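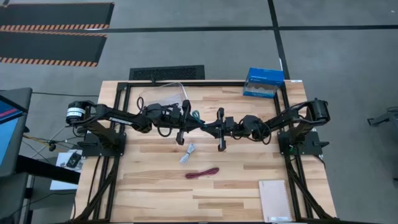
Plakesby, 3. Mai 2026

Häufige Fragen zu Tischplatten aus Stableimholz

Diese Seite beantwortet die Fragen, die uns in der Werkstatt Fistach am häufigsten per Mail erreichen. Sie gilt für alle Platten, die bei uns gekauft wurden, und in den meisten Punkten auch für geölte Massivholzplatten anderer Herkunft. Angaben zu lackierten Platten stehen am Ende.

Was ist Stableimholz überhaupt?
Massivholz, das in schmale Leisten geschnitten und wieder zu einer Fläche verleimt wird. Wir verarbeiten Buche, Esche und Eiche. Eine Deckschicht oder ein Träger aus anderem Material ist nicht vorhanden. Die Platte lässt sich deshalb mehrfach abschleifen.

Warum sehen die einzelnen Stäbe verschieden aus?
Sie stammen aus verschiedenen Brettern und zum Teil aus verschiedenen Stämmen. Wir sortieren grobe Ausreißer aus, auf einheitliche Farbe aber nicht. Wer eine ruhigere Fläche möchte, sollte bei der Bestellung »farbsortiert« ankreuzen. Der Aufpreis steht in der Preisliste. Bei Eiche bleibt auch dann ein sichtbarer Unterschied.

In welchen Tiefen gibt es die Platten?
Standard ist eine Tiefe von 84 cm. Andere Maße schneiden wir zu, der Verschnitt wird mitberechnet und auf Wunsch mitgeliefert. Die Länge ist frei wählbar. Lange Platten kommen mit der Spedition bis zur Bordsteinkante, das Tragen ins Haus ist im Preis nicht enthalten.

Ist die Platte bei Lieferung schon geölt?
Nur die Serie Noh. Die Serie Pandham wird roh geliefert, fein geschliffen und ohne Oberflächenbehandlung. Rohe Platten bitte nicht unbehandelt benutzen, auch nicht übergangsweise. Schon ein feuchtes Glas hinterlässt einen Rand, der ohne Schleifen kaum zu entfernen ist.

Wie öle ich eine rohe Platte?
Staub absaugen, Öl dünn mit einem fusselfreien Tuch auftragen, einziehen lassen und den Überschuss vollständig abnehmen. Nach dem Trocknen leicht zwischenschleifen und wiederholen. Zwei Durchgänge reichen auf der Oberseite in der Regel aus. An den Stirnkanten saugt das Holz deutlich mehr, dort lieber einmal öfter ölen. Bitte auch die Unterseite behandeln. Bleibt sie roh, nimmt sie Feuchtigkeit anders auf als die Oberseite, und die Platte kann sich wölben.

Wohin mit den benutzten Lappen?
Ölgetränkte Lappen können sich von selbst entzünden. Einzeln ausgebreitet im Freien trocknen lassen oder in einem dicht schließenden Metallgefäß mit Wasser aufbewahren. Auf keinen Fall zusammengeknüllt in den Hausmüll geben. Bitte zusätzlich die Hinweise auf der Dose beachten.

Wann kann ich den Tisch benutzen?
Vorsichtig am Tag nach dem letzten Auftrag. Ganz ausgehärtet ist unser Öl nach 14 Tagen. Bis dahin keine Tischdecke auflegen, nichts Nasses stehen lassen und keine schweren Gegenstände mit Gummifüßen darauf abstellen. Gummi kann auch später noch dunkle Abdrücke verursachen, Filz oder Kork sind unproblematisch.

Wie befestige ich die Platte am Gestell?
Holz arbeitet quer zur Faser. Die Schrauben müssen dieser Bewegung folgen können, also Langlöcher oder Nutklötze verwenden. Eine Platte, die über die ganze Breite starr verschraubt ist, reißt unter Umständen in der ersten Heizperiode. Das gilt für Metallgestelle genauso wie für Holzgestelle. Von Kleber raten wir ab.

Meine Platte hat sich leicht gewölbt. Ist das ein Mangel?
Meistens liegt es am Raumklima. Prüfen Sie zuerst, ob beide Seiten geölt sind und ob die Platte über einem Heizkörper oder auf einer Fußbodenheizung steht. Eine leichte Wölbung geht oft zurück, wenn die Luft wieder feuchter wird. Bleibt sie über den Sommer bestehen, schicken Sie uns bitte Fotos mit angelegtem Lineal und die Auftragsnummer.

Wie bekomme ich Wasserränder heraus?
Frische Ränder verschwinden häufig von allein. Sonst die Stelle mit feinem Schleifpapier in Faserrichtung bearbeiten, die Umgebung etwas mitnehmen und nachölen. Schwarze Flecken auf Eiche entstehen durch Kontakt mit Eisen und Wasser, zum Beispiel unter einer Dose. Sie sitzen tiefer. Wir verschicken dafür eine Anleitung zur Behandlung mit Kleesalz, bitte per Mail anfordern.

Womit reinige ich im Alltag?
Mit einem nebelfeuchten Tuch. Bei Bedarf etwas Holzseife, danach trocken nachwischen. Keine Scheuermilch, keine Mikrofasertücher, kein Glasreiniger.

Gilt das alles auch für lackierte Platten?
Reinigen ja, ölen nein. Öl zieht durch Lack nicht ein und bleibt als klebriger Film stehen. Ein beschädigter Lack muss auf der ganzen Fläche abgeschliffen werden. Lackierte Platten führen wir seit März nicht mehr, Reparaturen nehmen wir weiterhin an.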